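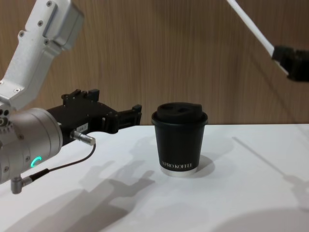 ## 3 场地、样本与访谈过程

3.1 场地

两处。Wimcombe 的办公楼，一层有咖啡店 Kakakhel；另一处是 Clirmont，共享办公，没有自己的店，咖啡靠外带。两处都在七月接入 Bruveo 的押金杯方案：取杯时扣押金，还杯时退，还杯口设在电梯旁。纸杯没有停用，想要仍然可以要，不加价。这一点和多数已有研究不同，那些研究里一次性杯要么收费，要么直接撤掉，所以"选择"其实不太算选择。

选这两处的理由比较实际：物业同意，店方也同意。代表性有限，见第6节。

3.2 样本

共122人完成问卷，其中40人接受了后续访谈。招募通过楼内邮件和前台的告示，愿意者自行报名。自选偏差肯定有，对环保话题感兴趣的人大概偏多。问卷分三块：日常喝咖啡的时间和地点，对杯子本身的看法（手感、保温、盖子、颜色），以及对押金的理解。第三块原来放在最前面，预测试时发现受访者一看到押金就开始谈钱，后面的回答全被带偏，于是挪到末尾。

访谈由 Lies Segers 主持，半结构式，在受访者自己的楼层进行，一般选在上午十点以后，避开早高峰。每次不超过一杯咖啡的时间。录音后逐字转写，两名编码员分别编码，不一致处讨论解决。讨论不出结果的段落标为"未定"，不进入下文的主题归纳。

3.3 为什么问杯子的外观

一开始没打算问。预访谈里好几位受访者主动提起颜色，才临时加进提纲。外带纸杯在文献中通常被当作同质物品处理，只分有无塑料内衬、单层双层；对使用者来说，差别要细得多。黑色纸杯（图1）与白色、牛皮纸色的杯子给人的联想不一样：前者多被说成"像样""适合带进会议室"，后者则是"路上喝的"。有一位在 Clirmont 的受访者说得很直接：

> 黑杯子放桌上一下午也不难看。押金杯我老觉得像食堂的。

类似说法在 Wimcombe 也有，但弱一些。可能因为 Kakakhel 店里堂食用的本来就是厚瓷杯，押金杯摆在旁边不显得突兀。只是推测，没有专门验证。

颜色之外是盖子。押金杯的盖子要单独还，很多人忘。忘了盖子，押金只退一部分，受访者普遍把这件事记成"押金没退"，并且会讲给同事听。规则写在杯底，字小，又得把杯子倒过来才看得到，里面有咖啡的时候谁会倒过来。Bruveo 后来在还杯口加了说明，访谈那时候还没有。

3.4 初步主题

编码后归出几条，按访谈中出现的先后整理，不代表重要程度。

**时间压力。** 上午开会前是纸杯用得最多的时段。赶电梯，不想扫码，不想记住待会儿要还什么。受访者对押金方案的态度和当天的选择经常对不上：态度支持，手里拿的是纸杯。自己也承认。

**杯子的归处。** 纸杯喝完就近一扔，事情结束。押金杯会留下一个未完成的小任务，有人形容为"桌上多了一封没回的邮件"。抽屉里攒着杯子的情况两处都有，最极端的一位说自己至多攒过8个，最后分两趟还掉。攒杯子的人并不觉得自己在违反规则，押金毕竟已经付了。

**卫生。** 比预想的少。提到的人主要关心杯口有没有洗涤剂味，对洗没洗干净反而不太怀疑。有人会先闻一下再接。

**社交场合。** 给别人带咖啡时几乎都选纸杯，理由是不好意思让对方去还。这条在问卷里完全没有体现，因为问卷只问了给自己买的情况。设计疏漏，下一轮补上。访客也是同样的问题：访客没有账号，取不了押金杯，由接待的人代取，代取的人又要负责追回，嫌麻烦，于是还是纸杯。

3.5 几点说明

容量没有控制。有人自带700毫升的大杯来装，店员照收，这类情况在问卷里归入"自带杯"，和押金杯分开统记。口味、价格也没控制，两处菜单不同。

天气。七月热，冰饮多，冰饮用的透明杯不在本研究范围内，受访者谈到时我们会请他们回到热饮。不是每次都能拉回来，转写稿中有些段落冷热混着说，编码时按上下文判断，判断不了的同样标为"未定"。

另外，Bruveo 提供了还杯口的位置图和使用规则，没有提供经费，也没有参与提纲的设计和数据分析。受访者姓名和楼层均已隐去，引文中的个别用语在不影响原意的前提下做了删减，口头语如"就是说""那个"大多去掉了，保留的几处是因为去掉以后语气会变。问卷的完整题目和访谈提纲见附录A，编码表见附录B，其中"归处"一项在第二轮编码时拆成了两个子项，正文仍沿用合并后的名成。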